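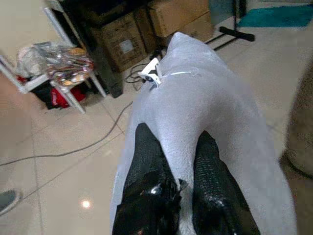
Does the water softener have to be switched off at the mains before the resin tank is refilled with salt?
The unit may stay powered during a salt refill. Switch it off only when the cabinet lid has to be removed completely, or when the valve head is being worked on (see 4.6).

4 Filling, first start and hardness setting

This section applies to the Prernarard cabinet softener, valve types B and C. Owners of valve type A should use the separate leaflet supplied with the unit. The valve type is printed on the label behind the salt lid.

4.1 Before you start

The unit must be standing level on a firm floor, with the inlet, outlet, drain and overflow connected as set out in section 3. The bypass valve must be in the BYPASS position. Check that the drain hose runs downhill from the cabinet or, where it has to rise, that it rises no further than the limit given in section 3.4.

Note: Softened water should not be fed to the kitchen drinking tap where anyone in the house is on a low-sodium diet. A branch for hard water must be taken off upstream of the softener.

4.2 Adding water and salt

1. Lift the salt lid and take out the packing ring and the bag of fittings.
2. Check that the brine well cap is in place. Salt must not get into the brine well.
3. Pour 5 litres of clean cold water into the salt compartment. This is done at first start only. At later refills the valve adds its own water.
4. Add tablet salt until the level is just below the brine well cap. Block salt may be used in valve type C only.
5. Close the lid.

Caution: Do not use granular salt, rock salt or dishwasher salt. Fine grains pass through the grid and block the injector. A blocked injector is not covered by the guarantee.

Salt may be added at any time, including during a regeneration. Wipe up spilt salt from metal worktops and appliance doors straight away.

4.3 Letting water into the unit

1. Open the nearest cold tap downstream of the softener.
2. Turn the bypass valve a quarter of the way towards SERVICE. Air will be pushed out at the tap and the flow will be uneven.
3. Wait until the flow is steady, then turn the bypass valve fully to SERVICE.
4. Leave the tap running until the water is clear. It may be slightly yellow at first – this is colour from new resin and is harmless.
5. Close the tap and look over each joint for drips. Check the drain connection again after the first regeneration.

Caution: Opening the bypass valve quickly can force resin into the upper basket. If brown or amber beads appear at the tap, return the valve to BYPASS and call the service desk.

4.4 Setting the clock

1. Plug in the transformer. The display shows the software number, then 12:00.
2. Press SET. The hours flash.
3. Use the arrow keys to change the hours and press SET again for the minutes.
4. Press SET once more to store the time.

The clock is kept through a power cut of short length. After a longer cut the display flashes and the time must be entered again. The hardness setting is held in permanent memory and is not lost.

4.5 Setting the hardness

The hardness is entered in degrees Clark or in milligrams per litre as calcium carbonate. The factory unit is mg/l and the factory value is 100. Hardness figures can be had from your water supplier, or by using the test strip in the bag of fittings.

1. Hold SET until the letter H appears.
2. Enter the value with the arrow keys. Values above the range of the display are not accepted.
3. To change to degrees Clark, press both arrow keys together while H is showing.
4. Press SET to store.

Note: Changing the unit does not convert a value already entered. A supply set to 23 in degrees Clark will be read as 23 mg/l if the unit is changed afterwards, and the softener will regenerate far too seldom.

Where the Barance blending valve is fitted, enter the hardness of the incoming supply and not that of the blended water.

4.6 First regeneration

1. Hold REGEN until the motor starts.
2. Leave the unit to complete the cycle. Hard water is supplied to the house during this time.
3. Check that water is leaving the drain hose and that none is leaving the overflow.
4. When the display returns to the clock, test a sample from the cold tap with a strip.

Caution: Do not remove the valve head cover while the motor is turning. Unplug the transformer first, and set the bypass valve to BYPASS.

If the display shows E3 the valve has not found its home position. Unplug the unit, wait until the display is blank and plug it in again. If E3 returns, quote service code 3358 to the Tretorton service desk, together with the valve type and the serial number.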